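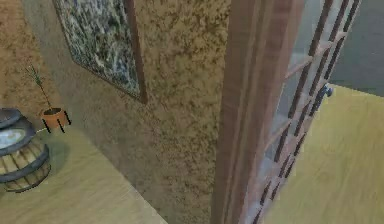 Drostencombe 的居民这个月多了一件可以在晚饭后做的事：坐到电脑前，戴上耳机，握住手柄，教一台机器人怎么开门。

这件事由镇上的 Stinusov 公司牵头，借用 Gkikas 图书馆二楼的阅览室，从三月初办到现在，来的人比主办方预想的多得多。项目要收集 2000 段遥控示范，也就是由真人操纵机器人，把一件家务活从头到尾做一遍，再把整个过程连同手柄的每一个动作存下来，供机器人日后照着学。到本周交稿时，已经通过检查的示范有 1629 段，阅览室门口的白板上每天傍晚都会更新这个数字，很多带孩子来借书的家长也会顺便停下来看一眼。

示范全部在仿真环境里进行。Stinusov 自己写的一套软件叫 Stidberg，里面搭了一栋普普通通又有点古怪的房子，有铺着浅色木地板的房间，有挂画，有盆栽，也有一些谁家都不大会摆的东西。操作的人坐在阅览室里，机器人在那栋房子里，手柄往前推一点，机器人就往前走一点；手指扣下扳机，夹爪就合上。撞翻了什么也不要紧，按一下复位键，一切又回到原来的位置，这一点让不少第一次来的老人家松了一口气。

## 一扇门要教很多遍

最受欢迎的任务是开门，说起来也是最磨人的一项。记者在阅览室里坐了一个下午，看着大家轮流上阵，才明白平时顺手一推的门，换成遥控竟然有这么多讲究：要先对准把手，再压下去，压住的同时往自己这边带，身子还得往后让，让得慢了，门就会碰到自己。一位退休的钟表匠试了好多回，每一回都差在最后那一让上，旁边等着的人比他还着急，纷纷出主意，说往左，说再往左，说慢一点。后来终于成了，整间阅览室都鼓起掌来，楼下的管理员还特意上来问是不是出了什么事。

玻璃门又比实心门难一些。隔着玻璃能隐约看见另一边的家具，新手常常会把目光放到门后面去，忘了自己要找的把手就在眼前。项目组的培训材料里专门写了一段，建议大家先把视线停在门框的木料上，找到把手以后再动手柄。 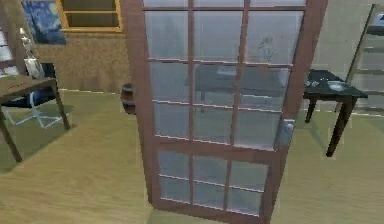 Stidberg 里的一扇玻璃格子木门，右侧有银色把手，门的两边各摆着一张桌子。

每一段示范开始之前，屏幕上会出现一句任务说明，比方说“走到门前，把门完全打开”，或者“绕过桌子，停在窗下”。句子写得很短，可是大家的理解各有不同。有人觉得“完全打开”就是开到能过人为止，有人一定要推到再也推不动才肯松手。两种做法都被收下了，项目组在说明会上讲得很清楚，他们希望机器人见过各种各样的人做同一件事的样子，走得快的、走得慢的、中途停下来想一想的，都有用处。只有一种情况会被退回，就是任务没有做完，或者中间断了线。

退回来也不丢人。每位参加者都会收到一张小纸条，上面写着哪几段通过了，哪几段没有通过，以及没有通过的地方大概在第几秒。有几位常客把纸条夹在借来的书里当书签，还书的时候又忘了取，图书馆的工作人员现在专门备了一个信封，替他们收着。

## 用手带，还是用手柄

除了握手柄遥控，阅览室靠窗的一侧还放着一台小型的桌面机械臂，供大家体验另一种教法：直接用手握住机械臂的前端，带着它走一遍。两种办法各有各的拥护者。喜欢用手带的人说，力气用在哪里，自己的手心里一清二楚，像教小孩子写毛笔字；喜欢遥控的人说，坐着就能做，不费腰，还能让机器人在一整栋房子里到处走动，这是桌上那条机械臂办不到的。

手把手的部分目前只供体验，不计入那 2000 段里。Stinusov 表示，等遥控部分收齐以后，会考虑把两种方式放到一起比较，看看同样是把一只杯子放到托盘上，手带出来的动作和遥控出来的动作差别有多大。不少来过的居民听了以后，已经开始打听到时候要怎样报名。

记者也坐下来试了试。先试的是机械臂，果然容易，握着它把一块积木从左边挪到右边，没有费什么工夫。再换到手柄，心里想着不过是多隔了一层屏幕，结果机器人在原地转了两圈，对着墙站住了。旁边一位看上去还在上中学的姑娘很客气地伸手过来，把左边的摇杆往回拨了一点点，说刚来的人都会推得太用力。她说得没有错，松一点以后，果然就走起来了，虽然走得歪歪扭扭，最后还是走到了指定的地方。那段示范有没有通过，到发稿时还没有收到纸条。

## 木桶、盆栽和拐角

开门之外，另一类任务是在拥挤的地方找东西、靠近东西。仿真房子里有些角落布置得很满，机器人要靠近其中一样，又不能碰到旁边的几样，操作的人得先想好从哪一边过去。木桶旁边的盆栽是大家议论得最多的一处。任务说明只写了“停在盆栽前面”，可是花盆缩在墙角，木桶挡在前头，究竟停在哪里才算“前面”，阅览室里争论了好几个晚上。有人主张贴着右边的墙慢慢蹭进去，有人认为在木桶跟前停下、正对着花盆就足够了。

项目组最后的答复是，只要盆栽清清楚楚地出现在操作者的画面中央，并且机器人没有碰到任何东西，就算完成。答复贴在白板旁边，用的是很大的字，即使这样，每天还是有人来问。

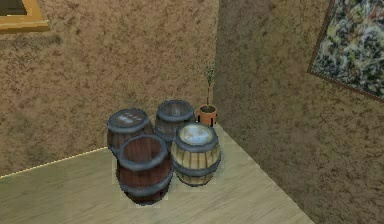 ## 晚上的场次更热闹

阅览室每天下午两点开放，晚上八点半收机器，中间不休息。下午来的多半是退休的居民和放学早的孩子，傍晚六点以后，下班的人陆续到了，座位就紧张起来。现场一共有 16 个操作位，坐满的时候，后来的人可以先到隔壁的小房间看培训录像，录像不长，讲的是手柄上每一个键管什么，以及网络卡顿时应该怎么办：先松手，等画面恢复，再接着做，千万不要在画面停住的时候拼命推摇杆。

每人每次最多做 3 段，做完就把位子让给下一位，想继续的可以重新排队。这条规矩起初有人觉得太严，后来大家都体会到了好处，连着做得太久，手会发僵，眼睛也花，动作反而越来越潦草。楼下咖啡角的生意因此好了不少，排队的人端着热茶在楼梯口聊天，聊的都是刚才哪一个弯没有转好，哪一个把手总也对不准，听上去像是一群人刚从同一场球赛里下来。

孩子们最喜欢的房间里有一尊大炮。它摆在一面灰色的墙前面，和周围的屋子实在不大相称，偏偏因为这样，谁看过一次都忘不了。那个房间里的任务和大炮本身没有关系，是要从炮身旁边绕过去，走到浴室门口停下。大人们通常规规矩矩地绕，孩子们则总想先凑到炮口跟前看一看，再慢悠悠地往门口走，于是同一个任务，孩子做出来的示范往往要长出一截。项目组说这样也没有关系，只要最后到了门口，多看两眼大炮的示范照样收。 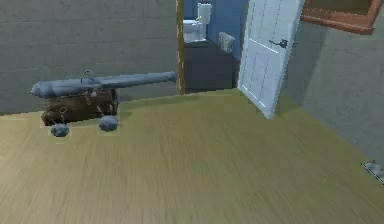

仿真房间里的大炮和两枚炮弹，右边的门开着，门里是浴室。

## 收齐以后做什么

按照 Stinusov 的安排，2000 段示范收齐以后，先由公司自己的工程人员整理，把任务说明和动作记录一一对上，再拿去训练机器人在同一栋仿真房子里独立完成这些事。到时候会在图书馆办一个开放的晚上，把机器人自己走出来的过程放在大屏幕上，请所有参加过的居民来看，也欢迎没有参加过的人来。学得好的地方和学得不好的地方都会放，公司在这一点上说得很坦白，开门这一项他们自己也拿不准。

至于机器人什么时候能真的走进谁的家里，Stinusov 没有给出时间，只说眼下的工作都在 Stidberg 里面，离真实的厨房和走廊还隔着不少步骤。阅览室里的居民对此倒不怎么着急。有一位每晚必到的老太太告诉记者，她家里那扇储藏室的门几十年来都要先往上提一提才打得开，她很想知道将来的机器人碰上这样的门会怎么办，要是它不会，她可以教。

所有示范都不记录操作者的姓名，也不录制现场的声音和画面，存下来的只有手柄的动作和仿真房子里的情形。未满十二岁的孩子需要有家长陪同，手柄有大小两种尺寸，左手习惯的人可以在前台说一声，工作人员会把左右摇杆的功能对调过来。

活动免费，不用预约，直接到 Gkikas 图书馆二楼前台领号即可。阅览室的电梯近来正在检修，腿脚不方便的居民请从侧门进来按铃，一楼临时增设了一个操作位，开放时间和楼上相同。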